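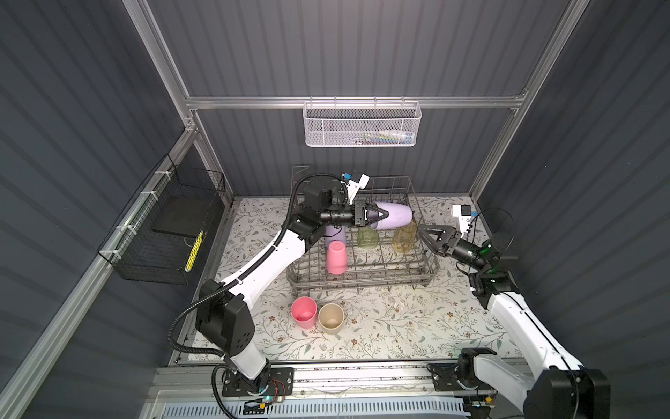
What's in the Ayala recipe card set, and can I use it for my own project?

It's 2919 typed-up recipe cards from home kitchens, and you can use them for anything you like as long as you keep the credits file with them.

Hi! I'm Maribel Tello and I put this set together over one very long winter, mostly at my kitchen table after nine at night. It started with my aunt's tin of cards (268 of them, a lot of them for some kind of squash) and then friends kept handing me their own tins. Eluned Bowen sent a whole shoebox of Welsh baking, and Walter Huamán typed up his mother's soups for me, bless him.

What you get

cards.csv has one row per recipe: title, ingredients, steps, servings, language, and who gave it to us.
notes.csv has the stuff people scribbled in the margins. "Too salty, ask Rosa" is in there. I love this file the most.
credits.txt is the list of families. Please don't drop it!

About the typing

I kept the spelling as written, so you'll run into "tumeric" and "brocoli" plenty. Oven temps are in Fahrenheit unless the card said otherwise, and a blank means the card left it blank (my aunt just wrote "hot oven" and moved on with her life). Where I couldn't read a word I put [?] in its place. Salamatu Gyamfi read through 700 cards against the originals and fixed a pile of my typos. The rest have only been checked by me, so go easy.

Known problems

There are 11 cards with a missing second side. They're marked "partial" in the servings column, which was a silly place to put it, but moving it now would break Salamatu's script.
Duplicates are still in. Everybody's banana bread is nearly the same banana bread and I couldn't bring myself to pick a winner.
Please don't follow the canning recipes. Some are very old and the times don't match current safety advice.

Changes

January: added the soups, fixed the accents in the Spanish titles, took out one family's cards at their request.

If you spot a mistake, open an issue with the row number and I'll get to it on a weekend.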